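## Questions about the Durkwood gripper build

**What is it?**
A two-finger gripper that you hold in your hand. I made it in our shared workshop, and it took me about 90 hours.

**Can I build it at home?**
Yes. You need a light-coloured table and some patience. Start with a tennis ball before anything more difficult. 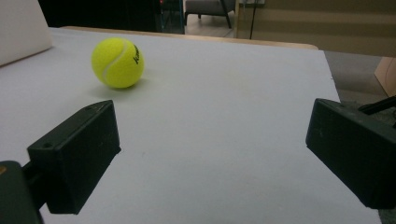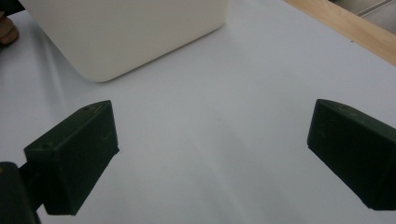
Petrică Lazăr wrote to me that his fingers close unevenly, the left one always arrives first, and he asked if he must print the whole set again.

No, please do not print again. Loosen the two screws at the base, close the fingers by hand, then tighten. If it is still uneven - check the belt.

**How much did the parts cost?**
I paid 602 dollars. With a better motor it would be 747.

**Which colour of fingers is best?**
Dark ones. On my white table I can find them easily in the video.

**Where are the files?**
In the Wonar folder, on the workshop computer. Ask me for the password in the evening, after 6 p.m.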